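Search this site Enter keywords Go

Storage swap shelf moves to the Warer Street hall

The household swap shelf has a new home. From March it will be in the side room of the Warer Street hall, next to the coat racks, and no longer in the lobby at Choi House. The lobby was getting crowded, and the fire door has to stay clear.

The rules are the same as before. Bring clean, working items for the kitchen, bath or closet. Take what you can use. There is no need to leave something in order to take something. Please don't bring mattresses, paint, car parts or anything with a gas canister. Electrical items go to the Hukik repair table first, where they are tested and tagged.

Last year 290 items went through the shelf. Kitchen goods moved fastest, mostly baking pans, jars and dish racks. Picture frames were the slowest, and we still have a box of them under the stairs if you want any.

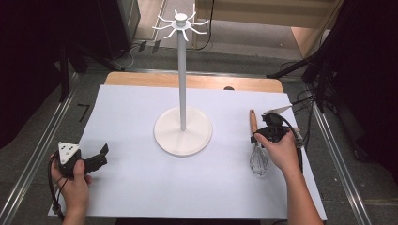

A white mug tree with eight arms.

Small racks and stands are always wanted, especially by people in the Jorkulen apartments, where the kitchens have one short counter and two cupboards. Hooks, shelf risers and over-the-door hangers are also welcome. If a piece comes apart, tape the screws in a bag to the largest part and write on the bag what it belongs to. We have a coffee can full of screws that fit nothing.

Large furniture can't be left at the hall. Put a card on the board by the entrance instead, with the size and a phone number. Cards come down after 4 weeks. There were 127 of them up when we cleared the board before the move, and many were for sofas long gone.

The side room is open whenever the hall is open, until 9 p.m. The ramp entrance is on the parking lot side. Please carry boxes in through that door and leave the front steps free for the dance class.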